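Print this page
E-mail this page

Speaker notes - Small parts on the bench: mats, bins and the state of the table
Rhona McIver, Firkier workshop, Levalville
21 May 2022
Slot: 30 minutes including questions

Slide 1. Title

Give name and site. Say that the talk covers bench layout for loose components and measuring tools. Storage racks were covered by Lionel Garside in the December session and his handout is still on the shared drive. Do not repeat his material on labels.

Slide 2. Where parts go missing

Open with the stock check. We had 361 line items in the small-parts cabinet on paper. After the recount, 232 matched the sheet on the first pass. The rest were off by at least one piece.

Most of the errors were not in the cabinet. Parts had left it correctly, been signed out correctly, and then stopped somewhere between the drawer and the job. Capacitors were the worst group. A radial can is a cylinder with a flat end, so it stands when placed and rolls when knocked. On a bare tabletop it will roll a long way.

Pause here. Ask who has found a capacitor under a cabinet. Move on after two or three hands.

Slide 3. Surface

Three surfaces are in use at Levalville: bare tabletop, rubber sheet, and felt mat. Points to make:

Bare tabletop. Easy to wipe. Nothing to stop a part rolling. Fine for paperwork.

Rubber sheet. Good grip. Ours came from Arnach and picked up solder crumbs that had to be lifted out with tape. We still use it at the two soldering positions.

Felt mat. Thick enough that a dropped part stays near where it lands. Harder to clean - vacuum only, no solvent. Not for powered work and not for static-sensitive devices. Say this twice, somebody always asks.

The edge of the mat should be treated as a boundary. Anything on the mat belongs to the current job. Anything off the mat has either not been checked in or has been missed. Straps and cords count as part of the item they are attached to, so a tool is not "on the mat" if its lanyard hangs over the side.

Slide 4. Bench photo

Leave this one up for a full minute before speaking. Let the room look for the stray part.

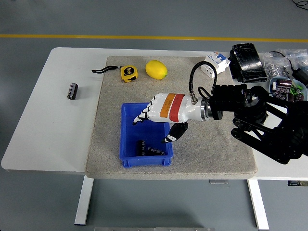
Slide 4: Felt mat with open blue bin, tape measure and lemon; one capacitor standing off the mat on the left.

Take the capacitor first. It is upright on the white tabletop, clear of the mat. By the rule on slide 3 it is not part of the job until someone moves it. It is also the item most exposed to a sleeve.

Then the tape measure, near the back of the mat. The body is where it should be. The strap loops to the left and its end reaches the tabletop. Minor fault, but the fix takes one second: coil the strap and lay it on top of the body.

The lemon is food. It comes off the mat. Juice on felt does not vacuum out.

Slide 5. Bins

Open bins only at the bench. Lids get put down on top of parts. Blue is our color for components in use, and the Güler order brought in enough bins of the same size for every position. Bin order number is 369 if anyone wants to match them.

One component type per bin is the target. Two types in one bin is allowed for a single job if they can be told apart without turning them over. Dark parts with white print are a problem, as the print may be face down and one black package looks much like the next. If you have to pick a part up to identify it, it should have had its own bin.

Place the bin toward the front of the mat, with tools behind it. Reaching over a tool to get to a bin is how most tools end up on the floor.

Slide 6. Clearing down

Order of work at the end of a job:

Check the tabletop outside the mat, both sides.
Check the floor under the table.
Return loose parts to the bin.
Identify each part in the bin, then return it to its drawer.
Sign the sheet.
Put the tools away, straps coiled.
Vacuum the mat.

The tabletop comes first on purpose. People who start with the bin sign the sheet when the bin is empty and never look left or right. In the recount, that one habit explained more of the missing stock than all the wrong drawers put together.

Capacitors with bent leads go in the scrap tin, not back in the drawer. Mark them down on the sheet as used.

Slide 7. Questions

Likely ones:

Mat size. Leave a hand's width of bare table on each side. A mat that fills the table has no boundary.

Replacement interval. When the edges lift. We have replaced one so far.

Static. See slide 3. Use the proper grounded mat at the test positions, and ask Lionel for the part number.

Copies of the clear-down list are on the chair by the door.

Print this page
E-mail this page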